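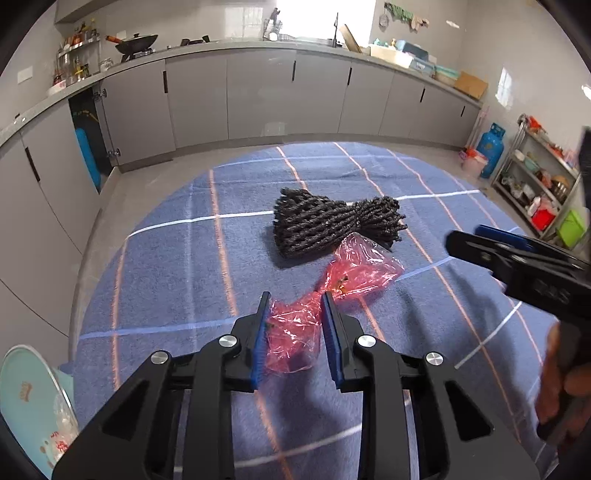

Matska opens its laptop repair and testing site to visitors for one day each spring, and in April I got a place on the morning tour. The site is in Gelov, a short walk from the train station, in a long two-story building that used to be a print works. There were two groups. Mine went through the upstairs rooms first.

The first stop was the battery room. Laptops that come back from schools and offices are charged and drained 3 times before anyone decides what to do with them. If the battery holds less than 50 percent of its original capacity, it is replaced. The staff member leading us said the limit used to be lower, but too many machines came back within the year.

Next door is where the storage is wiped and the system is put back on. Most of the laptops had 256 GB drives. Matska loads its own version of Linux, called Skusamus, on anything too old for current Windows. I tried it on one of the older machines. It started quickly and the browser opened without trouble. The settings menu is harder to follow, and I did not find the screen brightness control until I was shown where it was. A new version was due later in the year with a simpler menu.

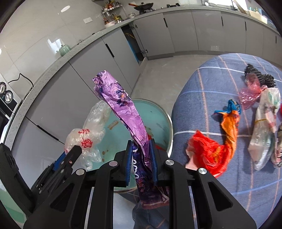
Purple snack wrapper held between blue grip pads.

After a coffee break we went down to the ground floor. Keyboards are tested here, along with hinges and charging ports. The hinge test takes the longest. Each sample lid is opened and closed for hours, and the noise is bad enough that ear protection is handed out at the door. We stayed only a few minutes.

The last room belonged to Mekonnen, a smaller firm that rents space from Matska and makes software for managing school laptops. They showed us a page where a teacher can see which machines need updates and start them all at once. It looked easy to use. I asked whether it works with Chromebooks and was told that it does, but with fewer options than on Skusamus or Windows.

There is a small shop by the exit. Repaired laptops started at 200 dollars with a one-year warranty, and chargers were sold separately. I did not buy one, but several people in my group did. The line for the register was slow.

The tour is free, though you have to sign up on the Matska website. Parking is limited, and the lot was full when I arrived. The train is the better choice. Wear comfortable shoes, as there are few places to sit apart from the coffee area.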